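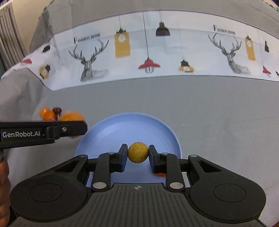 Informe de avance -- Proyecto Siren
Periodo: hasta el cierre de febrero
Entidad ejecutora: Asociación Ondrejka
Entidad financiadora: Fundación Sesberg

1. Objeto del informe

El presente documento da cuenta de las actividades realizadas con cargo a la ayuda concedida por la Fundación Sesberg para la dotación de material de mesa destinado a ejercicios de colocación y clasificación de piezas pequeñas. Se remite conforme a lo previsto en el convenio y acompaña a la justificación económica, que se presenta por separado.

2. Adquisición e inventario

Durante el periodo se ha completado la compra del material previsto en la primera fase. El inventario asciende a 148 elementos, entre bolas, platos, piezas de colores y manteles. El suministro correspondió a Vultora, que efectuó dos entregas. En la segunda se detectaron 12 piezas con defectos de acabado, todas ellas repuestas sin coste para el proyecto.

La vajilla elegida es redonda, de color azul claro, poco profunda y con el borde realzado. Los manteles son grises, con una franja blanca estampada. Se optó por esta combinación tras comprobar que los manteles estampados dificultaban la localización de las piezas pequeñas. Entre las bolas figura un modelo amarillo mostaza, mate y con motas marrones, que se distingue bien del plato y que se ha incorporado a todos los juegos.

3. Sesiones realizadas

Se han celebrado 63 sesiones. Cada una comienza con la disposición del mantel y del plato, continúa con la colocación y retirada de las piezas y termina con el recuento y la recogida. El ejercicio de la bola y el plato ha requerido más tiempo del estimado -- la bola rueda con facilidad cuando se suelta cerca del borde -- y se ha ampliado en consecuencia el tiempo asignado a esa parte.

Las fichas de sesión se archivan al término de la jornada. Quedan pendientes de transcribir las correspondientes a las dos últimas semanas.

4. Incidencias

El almacenamiento resulta insuficiente. Las bolas se guardan en los mismos cajones que las piezas planas, lo que alarga la preparación. Se ha solicitado presupuesto para cajas con separadores, con cargo a la partida de material fungible y sin modificar el importe total.

Dos manteles se han retirado por desgaste en las esquinas.

5. Previsión para el siguiente periodo

Está previsto finalizar la transcripción de fichas, etiquetar los juegos por mesa y revisar el inventario completo antes de iniciar la segunda fase. Se solicita a la Fundación Sesberg la conformidad con el cambio de destino indicado en el apartado 4.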